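ok so I've been meaning to do a thread on how I finally learned to sort and rehome a toy collection without losing my mind. it's long, mute me if you need to

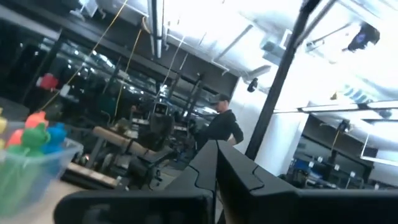 the clear bin, far left. five little animal or bear shapes showing in that one

1/ background: my aunt Verena Lehner ran a tiny toy rental shelf out of the back of her yarn store in Denport for years. you paid a couple bucks, took a bag of toys home, brought it back whenever. she closed the store in November and guess who said "sure, I'll take the toys!"

2/ me. I said that. I have a one-bedroom apartment and a cat

3/ it came to nearly 100 bags. some were labeled in her handwriting, which looks like a seismograph. one label just said "the good ones (not the horse)"

4/ I asked her about the horse. she said "oh, you'll know." I don't know. I have met several horses at this point

5/ first mistake: I sorted by color. it looked gorgeous for a whole evening and it was useless. a kid doesn't want "green," a kid wants the farm set with all its pieces in it

6/ second mistake: I started looking up prices. don't do this at the start!! I lost an entire Saturday to one wind-up duck and it's worth four dollars

7/ what worked was sorting by how somebody would play with it. building stuff, pretend food, little figures, things with wheels, puzzles. anything I couldn't place in ten seconds went in a box marked LATER

8/ LATER is now two boxes. we don't talk about LATER

9/ washing: hard plastic gets warm water, dish soap and an old toothbrush, then a towel overnight. do NOT soak anything with a squeaker. they fill up and then they drip on your socks for a week — ask me how I know

10/ wood just gets a damp cloth and goes straight onto a rack. I left one set of blocks in the sink while I took a phone call and the letter Q has never been the same

11/ puzzles are the real time sink. you have to build every single one to know if it's complete. I did a 100-piece lighthouse on my kitchen floor and got to 99. the cat was sitting on the other one

12/ a lot of people asked where it's all going. most of it is headed to the family room at the Wititton library, because Domenica Prantl over there answered my email in 7 minutes with "YES, all of it, do you have trains"

13/ I had so many trains, Domenica

14/ the pretend food went to Seraina Brunner, who does a playgroup on Trarnel Street. she sent me a voice message of toddlers yelling about a plastic eggplant and I've played it more than I'd like to admit

15/ I'm keeping one thing, a tin bus with a dent in the roof. I rented that bus so many times as a kid that Verena started writing my name on the bag ahead of time. found the bag too. same seismograph handwriting

16/ if you're about to do this with a parent's or an aunt's stuff: get more bags than you think, the zip kind, and write on them BEFORE you fill them. marker on a lumpy bag is how you end up with labels like hers

17/ also call them while you're doing it. I'd put Verena on speaker and just say what I was holding, and she'd tell me who used to borrow it. she remembers everybody. there was a boy who returned a puzzle with an extra piece in it, from some other puzzle, and she kept it in there for years in case he came back

18/ that piece is in LATER, obviously

19/ update for everyone in the replies: no, still haven't figured out the horse. current suspect is a gray one with a very smug face. I texted her a photo and she wrote back "no, worse"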